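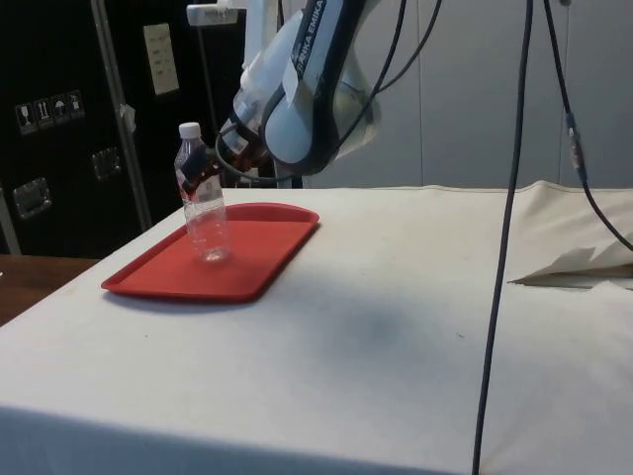 The Stekby 264 is a wardrobe carton with a steel hanging bar, made for moving clothes straight from the closet without folding them. The bar drops into two slots at the top and holds a full closet section of shirts, coats or dresses. The floor of the carton is flat and double-walled, so shoes and folded sweaters can go underneath. Keep liquids out of it. Even a plastic water bottle with its screw cap on should ride in the car with you, as a leak at the bottom of a wardrobe carton soaks upward into whatever is hanging lowest.

Cartons ship flat in packs of 3. Each pack comes with 3 bars and a sheet of room labels. Tape is sold separately. The handholds are cut through both walls and have a folded edge, and they sit low enough that two people can lift a full carton without tipping it.

Assembly
Open the carton and fold in the short bottom flaps, then the long ones. Run two strips of tape along the center seam and one across each end. Stand it up before you hang anything. The bar goes in last, with the bent ends pointing down. If the front flap bows out when you close it, take a few hangers off.

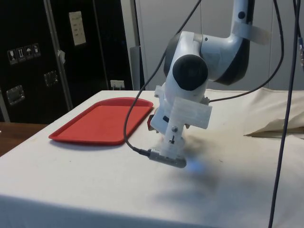 Page last changed: 2025-06-18

Choosing between the Stekby and the Gurnudel
The Gurnudel is the shorter carton in the same line. It fits shirts, jackets and folded pants on hangers, and it goes into the back of most station wagons standing up. Long coats and dresses will bunch at the bottom, so use the Stekby for those. Both take the same bar.

Specifications
Item number: 890
Board: double wall, brown, unprinted on two sides
Bar: steel, bent ends
Pack quantity: 3
Supplied: flat, strapped

Rental and returns
Both cartons can be rented from the Tirkwood counter for 7 days at a time. Rental cartons come already taped at the bottom. Please remove your labels before you bring them back and leave the bars inside. Cartons that have been wet can't be returned for reuse and are charged at the purchase price.

Unused packs may be returned with the strapping in place. Opened packs are not refunded, but single bars can be exchanged if they arrive bent.

Related items
Wickramasinghe garment covers, long and short
Replacement bars
Room labels, extra sheets
Paper tape, wide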